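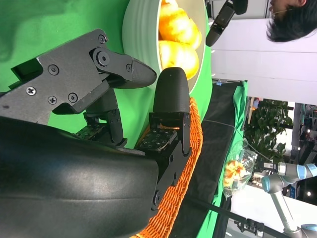 Despina Leka asked after the last report whether we are collecting too many easy examples, and whether a smaller set with more failed grasps in it would teach the model more. It is a fair question and it changed how we spent the second half of the period, so this report starts there.

Up to February we recorded only episodes that ended well. An operator who fumbled a fruit stopped, reset and began again, and the bad take was deleted. We now keep it. Each episode gets a label at the end of the run: completed, completed after a slip, or abandoned. The operators needed a few sessions to get used to leaving their mistakes in.

Collection to date

The Olby set stands at 480 episodes of moving round fruit between a bowl and a basket. Of these, 200 were recorded under the new labeling rule. The older ones stay in the set but are marked separately, so that Grodano can train with or without them.

Every episode holds the wrist camera video, the joint positions and the readings from the tactile pads on the fingers. The wrist view is the one the model relies on most near the bowl, where the hand tends to block the outside cameras. Touch data matters most in the last moment before the fruit is lifted — the pads pick up a slip well before it shows on video.

Problems

We lost roughly 12 hours of operator time to clock drift between the touch and video streams. The affected episodes could not be repaired and are not counted in the figures given here. The recording software from Wurkico has been updated and now checks the clocks at the start of each run.

The rim of the bowl is still the hardest part. Fingers approach low, touch the rim and push the bowl along the table. Operators correct for this without thinking and each does it differently, which makes the examples less consistent than we would like. We have written a short guide on approach height and will compare episodes recorded before and after it.

Next period

We plan to add 2 new object types, one soft and one with a stem, and to vary the starting position of the basket. The Dizon arm will join once its calibration is signed off. No change to the budget is requested. Operator hours saved on retakes will cover the extra labeling.

The episode list and the approach guide are in the shared project folder.

We use cookies to remember your settings and measure visits to this site. Accept all | Manage preferences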